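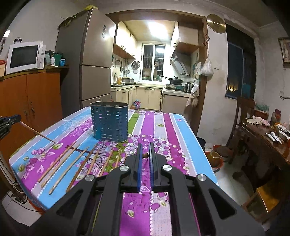 Gultdale Trail Walkers – News Desk

Home News Walks Getting There Join

20 shares 2 comments

Clumby loop trail gets a launch month, but still no bus

The long-promised walking loop around Clumby will open in May, according to a short statement from Valtonen, the tourism firm hired by the county to plan and promote it. The route is 67 miles long, starts and ends at the old ferry landing in Clumby, and is being sold as a walk "for everyone, in easy stages, no car required."

We'd like to believe the last part. We have read the statement twice and the stage guide once, and we can't find out how a person without a car is supposed to reach four of the seven stages.

The guide breaks the loop into day walks, each with a start point and a finish point. Stage one leaves from the ferry landing, which has a bus stop across the road. So far so good. Stage two ends at Asen, where the last bus back to Clumby leaves at 3:40 in the afternoon. The guide gives the walking time for that stage as six and a half hours "with stops." To make the bus you would have to set out before 9 a.m., and the first bus that gets you to the start pulls in at 9:25. Perhaps the planners walk faster than we do. Perhaps they skipped lunch.

Stages three through six are worse. The start of stage three is the Asen bus shelter, which is fine if you stayed the night there, and Asen has one guest house that closes from October to Easter. The next three begin and end at gravel parking lots on the upper road. No bus has run on the upper road since the school route was cut. The guide describes these lots as "trail hubs." One has a picnic table.

We asked Valtonen about this by e-mail. The reply said that "transit partners are being engaged" and that a seasonal shuttle was "under active consideration." We asked who the partners were, how often the shuttle would run and what it would cost. The second reply thanked us for our interest in the trail.

Readers with long memories will recall that a shuttle was also under active consideration for the lakeside path. That path opened without one and still doesn't have one.

The signs, at least, are real. The statement says 118 of them will be up by the end of April, and members out on the eastern side have already passed a good number of the new posts. They are tall, green and easy to spot, and they all carry the trail logo. What they mostly don't carry is a distance. The post at the quarry turn says "Clumby Loop" with an arrow pointing each way, and since it is a loop, both arrows are correct. A walker who is tired and watching the light go might want a bit more than that.

There is also the matter of where the path runs. The route map published with the statement follows the shoulder of the county road for 2 miles between the quarry and the pump house. It's a narrow shoulder, with trucks. An earlier draft, shown at the public meeting in the Asen school gym, had the path going through the woods above the road instead. The statement doesn't mention the change. When we asked, we were told the road section was "an interim alignment." There was no date for the permanent one.

None of this means the walk is a bad one. The western half, from the pump house down along the creek and back to the ferry landing, is as good as anything in Gultdale, and people were walking it happily long before it had a logo. The climb out of Asen is steep but short, and the view down the valley from the top is worth the effort on a clear day. Our own groups will keep using these paths, as they always have.

The trouble is with the promise. "No car required" is a plain claim, and people from the city will read it and come out on the train with a backpack and a printed guide. Some of them will end up on the upper road at five in the afternoon with no bus, no phone signal and a long way to go in either direction. The guide's advice for this, on its back page, is to "plan ahead."

Valtonen also says the loop will bring in overnight visitors from its first season. It gives no number, and it doesn't say where they will sleep. The county told us it had not seen a forecast and had not asked for one.

The trail budget goes back before the county board in March. The agenda lists money for a launch event, a second run of the printed guide and a short film. We looked for a line for buses. If there is one, it is under another heading.

For now, members who want to try the loop by public transit should stick to stage one and stage seven. Both can be reached by the Clumby bus, which also meets the morning train. For stage two, walk it backward: take the early bus to Asen, go west, and you'll finish at a stop with evening service. The guide doesn't suggest this, but it works, and you get the steep part done while your legs are fresh.

We have asked for the current bus times to be printed on the boards at both ends of each stage. We have not yet had a reply.

2 comments Share Print Back to News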